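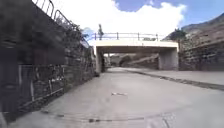

*Seite zuletzt geändert: Dezember*

## Mahnbescheid wegen 500 Euro - ignorieren oder Widerspruch?

**kellerassel_ene**

Moin zusammen, ich habe einen gelben Umschlag im Briefkasten gefunden. Inhalt: ein Mahnbescheid über 500 Euro plus Zinsen plus Kosten plus irgendwas mit "Nebenforderungen". Antragsteller ist die Firma Trarkau, bei der ich vor Jahren mal einen Wartungsvertrag für die Heizung hatte. Den habe ich gekündigt, schriftlich, und dann nie wieder etwas von denen gehört. Mein Schwager meint, sowas kann man liegen lassen, das Gericht prüfe das ja. Stimmt das?

**Aktenzeichen_unbekannt**

Dein Schwager hat hoffentlich einen Beruf, in dem er weniger Schaden anrichtet. Das Mahngericht prüft nicht, ob die Forderung besteht. Es prüft, ob das Formular ordentlich ausgefüllt ist. Du könntest mir theoretisch einen Mahnbescheid schicken, weil dir mein Ton nicht passt.

Zwei Wochen ab Zustellung hast du für den Widerspruch. Das Datum hat der Postbote auf den gelben Umschlag geschrieben, also den Umschlag bitte nicht ins Altpapier.

**kellerassel_ene**

Der Umschlag liegt im Altpapier. Ich gehe mal eben runter.

**Issa Mahasneh**

Der Vordruck für den Widerspruch liegt bei. Kreuz bei "Ich widerspreche dem Anspruch insgesamt", unterschreiben, abschicken. Begründen musst du nichts. Viele schreiben trotzdem drei Seiten Lebensgeschichte dazu, die dann in der Akte liegt und der Gegenseite vielleicht noch Freude macht.

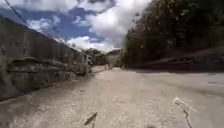 Wenn Trarkau danach weitermachen will, geht die Sache an das Amtsgericht, und dort muss die Firma ihren Anspruch begründen. Erst dann kommt deine Kündigung auf den Tisch. Such sie also schon mal raus, am besten mit irgendeinem Beleg, dass sie angekommen ist.

**Vasilică Barbu**

Ich sehe das nicht ganz so entspannt. Bevor man "insgesamt" ankreuzt, sollte man mal nachrechnen, ob nicht doch ein Teil offen ist. Bei mir war es Nollow (Fitnessgeräte auf Raten, fragt nicht). Ich habe stolz allem widersprochen, dann kam die Klage, und eine Rate hatte ich wirklich nicht bezahlt. Am Ende durfte ich die Rate zahlen und einen Anteil der Gerichtskosten dazu. Der Stepper steht heute noch im Flur und trägt Jacken.

**Issa Mahasneh**

Klar, wer etwas schuldet, soll es zahlen. Dafür gibt es den Teilwiderspruch. Aber im Zweifel lieber erst mal ganz widersprechen, als sich einen Titel einzufangen. Aus einem Vollstreckungsbescheid kann man 30 Jahre lang vollstrecken. Da hat man richtig was von.

**Vasilică Barbu**

"Im Zweifel widersprechen" ist genau der Rat, der mich den Anteil gekostet hat. Aber gut.

**Aktenzeichen_unbekannt**

Noch eine Frage an den TE: Von wann ist die Rechnung? Dass die Post im Dezember kommt, wundert mich nämlich kein bisschen. Die normale Verjährung beträgt 3 Jahre und läuft zum Jahresende ab. Da fällt so mancher Buchhaltung plötzlich ein, dass unten im Schrank noch ein Ordner steht.

**kellerassel_ene**

Umschlag gefunden, leicht nach Joghurt. Zustellung war vor 6 Tagen, also noch Luft. Die Rechnung soll aus dem Jahr nach meiner Kündigung sein. Ist sie dann verjährt?
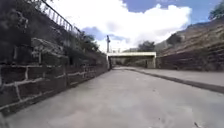

*Betonweg an der Steinmauer, hinten die Brücke*

**Issa Mahasneh**

Kommt auf das Jahr an. Und wenn der Antrag noch rechtzeitig bei Gericht war, hemmt der Mahnbescheid die Verjährung in der Regel. Auf das Thema würde ich mich hier nicht verlassen. Deine Kündigung ist das bessere Argument.

**paragraf_und_prosecco**

Ich würde ja einfach bei Trarkau anrufen. Vielleicht ist es ein Versehen, und die nehmen den Antrag zurück.

**Aktenzeichen_unbekannt**

Kann man machen. NACH dem Widerspruch. Das Telefonat hält die Frist nicht an, auch wenn die Dame am anderen Ende sehr nett ist.

**kellerassel_ene**

Kreuz ist gemacht, Brief geht morgen früh als Einschreiben raus. Die Kündigung habe ich auch, samt Faxbericht. Mein Schwager sagt jetzt, das mit dem Widerspruch hätte er von Anfang an gesagt.

**Vasilică Barbu**

Meld dich, falls das Amtsgericht Lavville schreibt. Bei mir kam monatelang nichts und dann die Klage am Tag vor dem Urlaub.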